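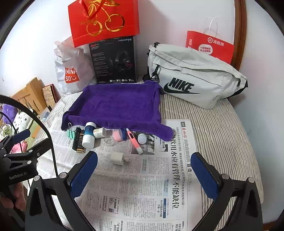

Fig. 3. Charger on newspaper, prongs to the right.

3. Charging the Tedham handset

Read section 2 first if the battery is not in yet.

Before you start
Handset off. Back cover on and clicked at both corners. Charging cable from the small bag, the short one. The long cable is for the base and will not fit the handset, don't force it.

Note: no wall charger ships with the Tedham. Most 5 V phone chargers are fine. Check the small print on yours for the output.

First charge
1. Pick an outlet you can reach without moving furniture.
2. Plug the charger into the wall. Cable not attached yet.
3. Push the small end of the cable into the handset, flat side up. It goes in with a click.
4. Other end into the charger.
5. Wait for the amber light. Takes up to 3 seconds.
6. Leave it until the light goes green. Overnight is easiest for the first one.
7. Pull the charger from the wall, then the cable from the handset. Hold the plug, not the cord.

CAUTION: Don't charge under a pillow, blanket or coat. The handset gets warm and needs air.

CAUTION: Bent prongs, cracked case, burnt smell = throw the charger out. Do not straighten prongs with pliers.

CAUTION: Keep away from sinks and tubs. If the handset has been dropped in water do not charge it, see section 7.

No amber light?
- Try the outlet with a lamp.
- Take the cable out at both ends and put it back. The handset end is stiff when new.
- Battery in backwards. Very common. Label faces you.
- Still nothing after 2 outlets: hold the side button until the handset buzzes, then start again at step 1.

Light blinks amber and green: wrong charger, output too low. Nothing is damaged, just use a diferent one.

Everyday charging
Top up whenever. You don't have to run it flat first. Standby screen shows bars, and at one bar it beeps when you hang up. To turn the beep off: Menu, Sounds, Low battery, Off.

If the handset will sit in a drawer for a month or more, charge it half way and take the battery out. Set the clock again afterward, it will not remeber.

Travel
The handset will charge abroad with a local charger. The Sillus base will not, leave it home. Without the base you keep contacts and alarms but no calls.

Error codes while charging
134 – battery too hot or too cold. Unplug, leave at room temp for an hour, try again.
3337 – battery not recognized. Use only the Jokden pack that came in the box or the same part from us.

Any other number, write it down before you switch off and call the help line. Ask for Zyanya Gallegos or Cameron Tomoana, 9 a.m. to 5 p.m. Have the serial number ready (under the battery, so look before you call).

Section 4: Pairing the handset with the base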